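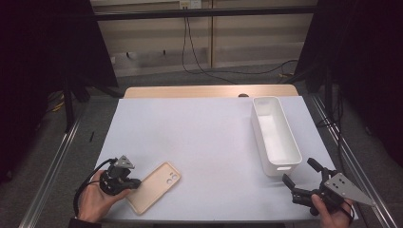 Fig. 1. Phone case and open bin on a covered worktop.

Unit 6: Sorting and binning small accessories
Course tutor: Zewditu Tilahun
Revised 2023-08-10

6.1 Scope

Unit 5 dealt with cartons and sealed goods. The present unit covers single unpacked items that go from the bench into an open bin: phone cases, cable ties, card holders and similar. The examples come from the returns bench at Skaltside, which handles 3,000 accessories a month at its busiest, normally in November.

6.2 Terms

Item: one article, without packaging.
Resting face: the side in contact with the bench.
Long axis: the line running through the greatest length of an item or bin.
Skew: the angle between the long axis of the item and that of the bin.

6.3 Layout

The bench is covered with a plain pale sheet. The bin stands at one side with its long axis running away from the worker, so that the near end wall is the short one. In Fig. 1 this wall has the handle slot. The item is laid on the open part of the sheet, clear of the bin.

A phone case should lie flat before it is picked up. The camera cutout serves as the reference mark: it is raised, it sits near one corner, and it fixes which end is the top. The case in Fig. 1 lies at a skew, with the cutout near its upper right corner. Small skews may be ignored. Larger ones are corrected during the transfer – not by sliding the case on the sheet, as this tends to ruck the cover.

6.4 Placing

Lower the item to the floor of the bin before release. Cases are laid with the long axis parallel to that of the bin, cutouts all at the same end. The Emano bin takes 16 cases in this way. Thicker cases (Garkura type) are binned separately, see Table 2.

6.5 Common faults

Item released above the rim.
Item left leaning on the end wall.
Cutouts at mixed ends.
Two types in one bin.

Exercise

Draw the layout of Fig. 1 in plan. Mark both long axes and estimate the skew. Hand in to Tsion Hadgu before Unit 7.

Reading: Tekleab notes, section 3.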